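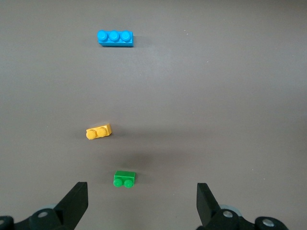
Subject: Re: Question about the coalition talks in Clulcombe
From: Kinga Veres
To: Clulcombe residents list
Date: November 14, 2020

Bence Győri wrote:
> I read that the Plovero group will now vote together with the
> Independents on the town council. Before the election in September
> they told us at every door that they would never do this. Is there
> any written agreement? I voted for them and I would like to see
> what I voted for.

Dear Bence, dear all,

I asked Birutė Laur, who leads the Plovero group, the same question by e-mail. She answered me the next day. There is a written agreement, it has 12 points, and she is willing to give it to anyone who writes to her. It is not on the town website, and I think it should be.

I have read it two times. Most points are about the budget and the bus line. Point 2 is the one I do not like. It says that both groups will support Barnabás Bognár as deputy mayor for the full term, also if the agreement on other matters ends. I do not understand why a group would promise this when it won its second seat by only 374 votes.

I want to be fair. No group has a majority, so somebody must talk with somebody. My complaint is that in the campaign they used the word "never", and many people on this list believed it. If they had said "only under certain conditions", I would have no right to be angry.

Rozália Balogh has started a letter which asks the council to publish the agreement and to discuss point 2 in an open meeting. According to the town rules, 300 signatures are needed for such a request. Please write to her directly if you wish to sign, and do not send your home address to the whole list.

With kind regards,
Kinga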